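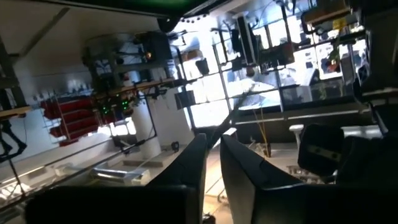
2. The Genilix two-arm kit: what we review in this unit

In this unit we look at the Genilix kit, which the firm Kaltetti offers to small workshops and schools. The kit has two arms, two grippers and a small camera at the wrist. Please read the Savchuk comparison sheet before the lab, because we use the same terms.

Points to check when you review such a kit:
– Reach. Can both grippers meet over the middle of the mat?
– Cables. Follow each cable along the arm and write down where it hangs free.
– Wrist view. When the wrist turns, the picture turns too, so the ceiling can be where you expect the floor.
– Service. Kaltetti answers by mail within 3 working days. The basic contract includes 60 hours of support.

Our lab task is the Skerkero flower task. Soft stems are a hard test for a gripper – a small error in force is enough to break them. Each group makes two runs and writes a report of maximum 400 words.
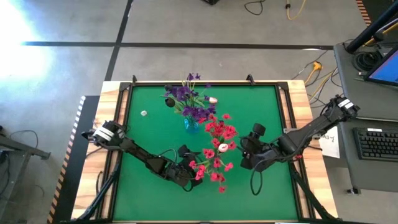
Fig. 2. Both grippers at the red-pink flowers, with the blue vase beside them on the green mat.

For the report: say clearly which points come from the data sheet and which you have tested yourself.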